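4.3 What the stall log does and does not show

The vendor's summary of the September trials, prepared by Pillari and quoted in full by Xolalpa in its tender documents, puts the sorting cell's failure rate down to "operator-side variation in bottle presentation." We were not persuaded by that phrase when we first read it, and having gone through the log entry by entry we are less persuaded now.

The log holds 384 pick attempts. Of these, 169 ended without a bottle going into the bin. That figure is not in dispute. The dispute is over what the controller had recorded at the moment each one failed, and whether the category "presentation fault" can bear the weight placed on it. The category is assigned automatically. Any attempt in which the jaws close and the grip signal fails to settle within the time limit is labelled a presentation fault, whatever caused it. A bottle that rolled away gets the label, and so does a bottle held perfectly well by a gripper whose signal dropped out on the way down the cable. To then report that most failures were presentation faults is to report how the software was written.

Zamudio reviewed the joint records for a subset of 20 labelled attempts, chosen before any of them had been opened. In six of those, the motor current is consistent with a firm hold on an object for the whole of the lift, and the grip signal disappears while the wrist is rotating. We do not claim that six cases settle the matter. They are enough to show that the label is unsafe as a diagnosis, and we would have expected the vendor to find them before we did.

The more serious pattern concerns the handover between the two arms. The controller allows only one arm over the bin at a time, and the waiting arm is supposed to hold its position until the first has withdrawn. When the grip signal drops out with an arm over the bin, the controller has no rule for deciding whether the bottle was released. In the version we tested it treated the bin as clear. Barajas stopped the cell by hand on the first occasion the second arm began to move in, and from then on we ran with the approach speed reduced. Neither the stop nor the change of speed appears in the vendor's summary, although both were reported to Pillari the same afternoon.

Cable routing has been offered as the remedy (Grurnard, the integrator, has quoted for it). It may well help. The cable is exposed along each arm and loops at the left gripper, as in Figure 3, and a tidier run would be no bad thing. But we have seen no measurement linking cable movement to the dropouts, and a cell that guesses wrong when a signal is lost will still guess wrong with better cables – just less often, and with staff less ready for it.

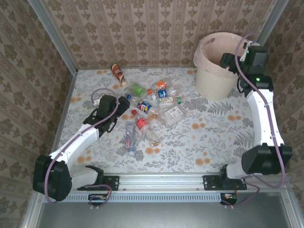
Figure 3. The sorting cell during work on mixed plastic bottles, with the right arm's gripper over the lined bin and the left arm's gripper beside the pile.

4.4 Limits of the present analysis

The joint records were stored at a lower rate than the grip signal, so the order of events inside a short dropout can't be recovered from them. Skomico, which supplied the grippers, holds its own diagnostic data and has declined to release it. We also had one cell and one build of the controller software, and make no claim about later builds. The release notes for the current one, dated 2026-01-27, list "improved bin arbitration" without saying what was changed. Until that is spelled out we recommend that nobody reach into the enclosure during a handover stall, even when both arms are at rest, unless motor power has been isolated at the switch.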